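I spent Thursday at the Skudara open day in Waslow, mostly glued to the planning desk. Their planner is called Judo, and it redraws the arm's path whenever the perception side changes its mind about where something is!
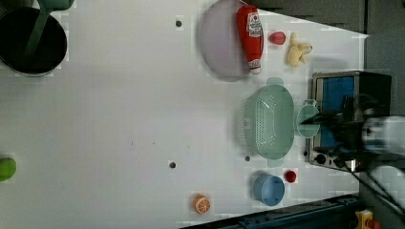

2 min read

I liked the toy kitchen table best (green cup by the toaster oven, ketchup bottle lying across a plate). Judo tries up to 115 grasps per object and scores the lot in 50 milliseconds, so I asked to see the log viewer too. Lovely thing, very plain, and I want one.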